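Wimska cell: equipment plan and dataset card
Shuzhen Qin, February

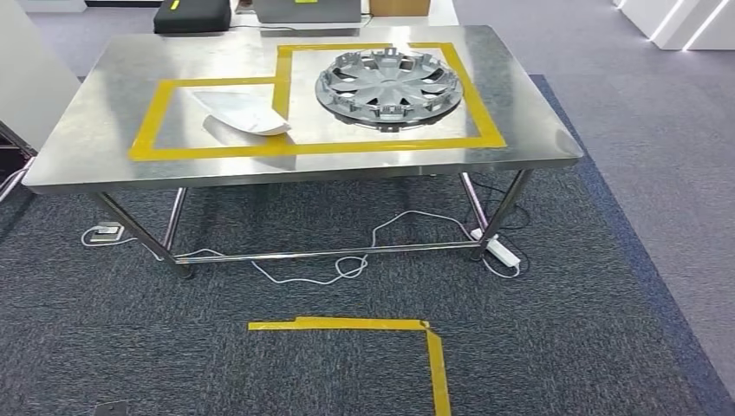 The Wimska cell is a single-table manipulation station. This README covers what was bought for it, what still needs a purchase order, and which recordings depend on which equipment. The work surface is a stainless-steel table, divided with yellow tape into two adjoining zones: the larger one on the right holds the part, in this case a plastic wheel cover lying face up, and the smaller one on the left holds a thin white sheet. Tape is cheap, but it has to be replaced as it lifts, and a reflective top affects the choice of lighting. Both points come back in the budget.

Task summary

Each episode covers handling of one part and, in some episodes, one sheet. The current release has 1,478 episodes. Of these, 542 use wheel covers. The rest use flat trim pieces and are stored under `trim/`.

Fields per episode

- `part_id`: string, matches the parts list
- `zone_start`, `zone_end`: `L` or `R`
- `sheet_present`: boolean
- `outcome`: `done`, `dropped`, `stopped`
- `light_setting`: integer, 0 to 3

`light_setting` was added after the first batch. Older episodes carry a null value and should be left out of any glare comparison.

Budget lines, current round

1. Table. Keep. A matte top was quoted by Gratent as a bolt-on sheet. Decision deferred until the glare comparison is finished.
2. Zone marking. Replace tape with engraved or painted lines only if the matte top is bought. Until then, budget 25 rolls of yellow tape for table and floor marks.
3. Power. The floor outlet and a power strip under the table serve the station now. Plan for a mounted strip on the crossbar and a cable tray, so that cords come up off the carpet. Low cost, do first.
4. Parts. 108 wheel covers on order from Sternex, two finishes. Retaining clips wear with repeated gripping, so count covers as consumables.
5. Gripper pads. Two sets per quarter. Soft pads mark less but slip on the spoke edges.
6. Second station. Not funded. Qureshi has asked for a quote that assumes the same table size, so that zone coordinates carry over unchanged.

Lead times

Gratent quotes six weeks for the top. Sternex ships covers in partial lots. Order the parts before the top, as the parts are needed with either surface.

Known limits

- Thin sheets curl, and a sheet may cross the line between zones. Label the zone by where most of the sheet lies.
- Specular highlights on bare steel move with the viewpoint. Background subtraction is unreliable.
- Wheel covers are always placed decorative face up in this release. There are no face-down starts.
- Items stored behind the table change between batches. Crop to the tabletop if this matters for training.

Changes to this file go through the Wimska equipment list first. Prices are kept there and are not repeated here.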